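4.3 Recording simulated demonstrations

This section covers collecting demonstrations in the Vetero kitchen environment for training a policy. It assumes the simulator is installed and the Kabbaj teleoperation server is running. If it is not, go back to 4.1.

The results in our report used 800 simulated episodes mixed with 50 real ones. You can start with fewer. Asmaa Kamel's ablation used 500 simulated episodes with the same real set, and the configuration file for that run is in the same folder.

1. Open the task file and set the number of objects. The default is one food item and one drink can.

2. Set the random seed. Each collection machine needs its own seed, or you will record duplicate layouts.

3. Choose the randomization level. Level 1 moves the objects only. Level 2 also rotates the board and changes the countertop material.

Note: Level 2 loads slowly the first time - up to 5 minutes while textures are cached.

4. Start the wrist view and reset the environment. Check that the goods and their supports are both in view before you take control. In the layout below, the sweet potato starts on the cutting board and the can lies on its side in the red tray.
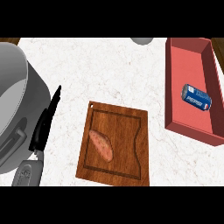 5. Press R to record, complete the task, and press R again to stop. Return both arms to the home pose before the next reset.

Caution: Do not change the camera settings partway through a set. The black bands at the top and bottom are part of the image the policy is trained on, and the loader does not crop them.

6. Replay the episode. Delete it if an object passes through the counter or a gripper finger sinks into the board.

4.4 Exporting to the training format

Run the export script on the whole folder. Episodes without a success flag are skipped and listed in the log. Send questions about the format to Reet Adomaitis.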